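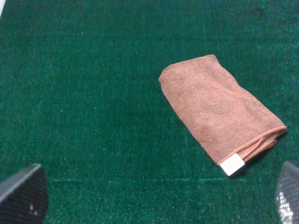
Pile is the raised surface of a fabric or carpet, formed by yarns that stand up from a flat backing. The word comes from the Latin pilus, meaning hair. Velvet, corduroy, terry cloth and most household carpets are pile fabrics.

In cut pile the tops of the loops are sheared, leaving separate tufts. In loop pile they are left whole. Terry toweling usually has loops on both sides, and velour is made by shearing them.

Woven pile needs an extra set of yarns besides the warp and weft of the ground cloth. Velvet is often woven as 2 cloths face to face, with the pile yarns running between them, and a blade splits the layers on the loom. Tufted carpet is made by pushing yarn through a finished backing with rows of needles, after which a coat of latex holds the tufts in place.

Most cut pile leans in one direction, called the nap or lay. Seen against the lay, the color looks deeper, so garment pieces are normally cut facing the same way.

See also: Chenille, Corduroy, Moquette, Plush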